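Robots in the Home, unit 6: When the grasp check lies
Course handout, May 2020

Okay, so last time I promised you a failure story, and I picked one of my own because it still bugs me. We had a policy for picking small tools off soft furniture. It ran in simulation, in a set of living rooms we called Binavcombe, and the planner on top of it was Hamum. The job sounds easy! Find the spring clamp on the armchair, close the gripper, lift, done.

We ran 300 episodes overnight and came in to a log that said 284 successes. I was thrilled and I told people (don't do this). Then I sat down with coffee and started watching replays, and in 20 of those "successes" the clamp never left the cushion.

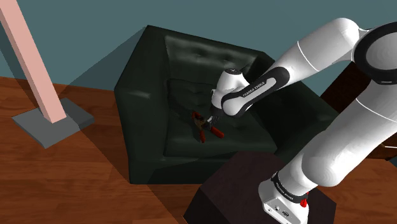 What happened is kind of boring, and that's why I want you to remember it. Our success flag looked at two things: were the fingers stopped short of fully closed, and was there contact force on the pads. Both true, must be holding something. But a seat cushion pushes back too. If the fingers went in low and pinched a fold next to a tuft, you got force, you got a gap between the fingers, and the flag went green. Nothing in the check asked what was between the pads, or whether it came up with the arm.

The shape of the clamp made it worse. Spread handles at one end, jaws at the other, and a body that is wide near the pivot and then narrows. Approach by the jaws and you have very little to grab and a lot of upholstery right beside it. We had tuned the approach height on a flat tabletop, so on anything dimpled the height was off by however deep the dimple was.

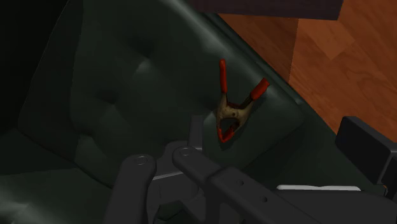
Now the safety side. On a real arm, a false "holding" doesn't just spoil your numbers. Hamum would go straight into the carry motion, which runs faster and uses looser force limits, and it would do that with the fingers hooked into somebody's chair. Best case you tear a seam. Worst case the chair moves, and there could be a kid in it.

Our fix was 2 changes. After closing, lift slowly a short way and check that the object's pose moved with the hand. And keep the tight force limits on until that check passes. It costs a bit of time per pick and I'd pay it again.

For next class, take your own success flag and write down one way it could be true while the hand is empty. Bring the replay if you can get one.

Related handouts
Unit 5: Contact forces and soft surfaces
Unit 7: Stop conditions, with the Yimyam logs
Lab notes: Setting force limits in Cason
Reading a replay without fooling yourself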